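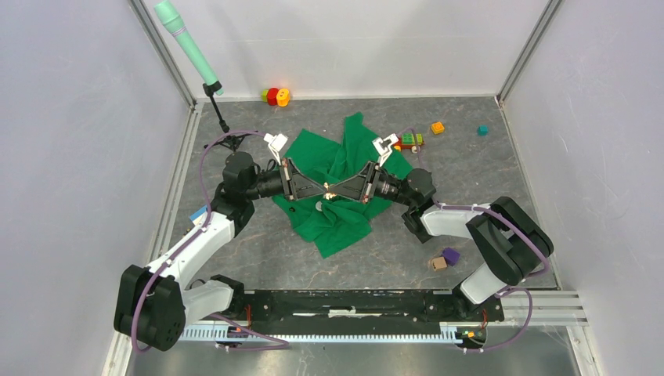
Short Fiction | April 2018

The Green Cloth

Esi Odoi had the keys to the house in Dornach until six o'clock. After that they had to go back through the agent's door, and whatever was left inside would belong to the people who were buying it.

She started with the kitchen. The worktop was dark grey with paler veins, made to look like stone, and her aunt had never liked it. Ekua Boateng had wanted wood. The man who fitted it, Jörg Hellwig, had brought the wrong one and offered her 755 off the bill if she would keep it. She kept it for the rest of her life and covered it with cloths.

The last of the cloths was green. It was lying in a heap in the middle of the worktop when Esi came in, and she put her bag down beside it and left it alone for a while. She did the drawers first. String, candle ends, a tin opener, the instructions for a cooker that had gone years ago. She filled one sack and tied it.

Svenja Brandes from next door came in without knocking.

"You'll want tea," she said. "Is the kettle packed?"

"It's in the car."

"Then I'll bring some round."

She went away and came back with two mugs and a plate of bread. She stood by the worktop and picked up a corner of the green cloth.

"She had this on the day Helmut came about the money," she said.

"What money?"

"Didn't she tell you? He lent her 1,000 when the roof went. She paid it back a bit at a time. He used to walk over from Feltow and she'd have it ready for him, under the cloth. He'd lift it up and take the envelope and put the cloth back, and then they'd have their coffee. They never spoke about it."

"And she paid it all?"

"Years ago. He still came."

Esi drank her tea. It had sugar in it, which she didn't take, but she finished it. Svenja said the new people had a dog, and that the dog would be a nuisance, and that she was rather looking forward to it. Then she took her plate home.

When the drawers were done Esi shook out the cloth. Something small fell on to the worktop and rolled as far as the wall. It was light tan with some orange-brown on it, and it weighed almost nothing. She thought it might be a bead, or part of a toy, or a piece off the end of a blind. She turned it over a few times. It had no writing on it and no hole that she could find.

She telephoned Helmut Engelhardt, who took a long time to answer.

"I'm at the house," she said. "I've found a thing in the green cloth. A little thing, brown and orange."

"Ah," he said. "Is it still there?"

"What is it?"

"I don't know. It was in my coat pocket one day and I put it under the cloth for a joke, in place of the envelope. The next time I came she had put it there for me. So I took it home, and then I brought it back." He coughed. "It was her turn."

Esi asked whether he would like to have it. He said he would, if she was passing. He asked about the roof, and she said the roof was fine.

She laid the cloth on the worktop again and put the small thing in the middle while she carried the sacks out. The lane was wet. It took her several trips, and the last box, the one with the good plates, had to go on the front seat with the belt round it. Then she went back for the cloth, folded it over with the thing inside, and put it in her coat.

She posted the keys at ten to six and took the Feltow road. His kitchen light was on when she got there, and he had put out two cups.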